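Community Help > Buildings and Rooms > Shared Workspaces
Print this page | E-mail this page

Placement of a demonstration toilet and office furniture in a room with a raised platform

Posted by Sarstead Facilities Office

Our office is responsible for a ground-floor training room in the Bolance building. The room is used for instruction in the installation and care of bathroom fixtures, and it also serves as general office space. A toilet tank and a smart toilet are kept along the long white wall, where there are low plumbing fittings and an electrical outlet. A corridor leads away from this area, and a wooden staircase rises from a raised platform with a step in front of it.

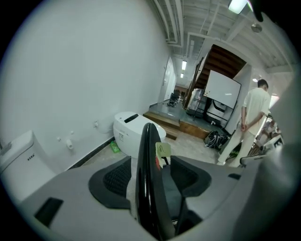
Should the storage container be kept below the stairs?

Storage below the stairs is acceptable if your fire code permits it, the container stays closed, and its contents are not flammable. Confirm the local rule in writing before making the arrangement permanent.

We request advice on three further matters. The first is the clear space that should be maintained in front of the smart toilet when groups are present. The second is whether rolling office chairs may remain on a raised floor that has an open edge. The third is the proper handling of bags and charging cables, which staff and visitors are inclined to set down wherever there is room. Our present written procedure dates from January and addresses only the plumbing fixtures. The room was used for 57 sessions last year, with a limit of 13 persons at each.

Replies are listed in the order received.

Posted by Pultidlow Building Services

The following is based on our own practice and should be checked against the rules in force in your area.

Fixtures. A smart toilet used for instruction should be treated as an electrical appliance. Its cord should run directly to a suitable protected outlet, without an extension cord crossing the floor. If the unit is not connected to a drain, a notice to that effect should be posted at eye level. We learned the value of the notice at some expense. Sufficient floor should be left in front of the unit for an instructor to kneel and for a second person to pass behind.

Small items left on the floor beside a fixture should be picked up at the close of each session. A shelf or hook near the wall is generally enough.

Platform. Chairs with casters should not be left near an open edge or at the head of the steps. We recommend a low rail or a fixed curb along the edge. Where neither can be installed, chairs without casters should be substituted. The same applies to rolling carts, the wheels of which should be locked whenever the cart is unattended. A whiteboard on a stand should be placed so that the person writing on it does not need to step backward toward the edge.

The steps themselves must be kept free of all articles. A contrasting strip on the front of each step is inexpensive and assists persons who are unfamiliar with the room.
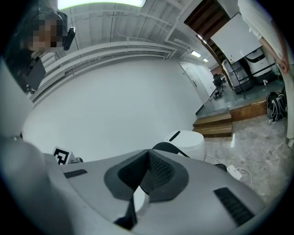

Raised floor area with wooden steps, office chairs, and whiteboard; backpack and cables on the lower floor.

Bags and cables. Bags should not be placed at the base of a platform, where a person coming down may not see them. We provide a row of open cubbies beside the entrance and ask that they be used on arrival. Cables should be coiled and put inside the bag when not in use. The cubbies and wall hooks cost our office $293, and the expense was approved without difficulty.

Posted by Đoàn Interiors

We just put tape on the floor where things go. It works well enough. The tape has to be replaced when it starts to lift.

Posted by Sarstead Facilities Office

We thank both respondents. A quotation for a fixed rail along the platform edge has been received in the amount of $3,161 and is under review. In the meantime, the chairs will be exchanged for models without casters, and the January procedure will be revised to include bags and cables. Any member with experience of removable rails on a wooden edge is invited to reply.

Filed under: training rooms, platforms and steps, bathroom fixtures
Print this page | E-mail this page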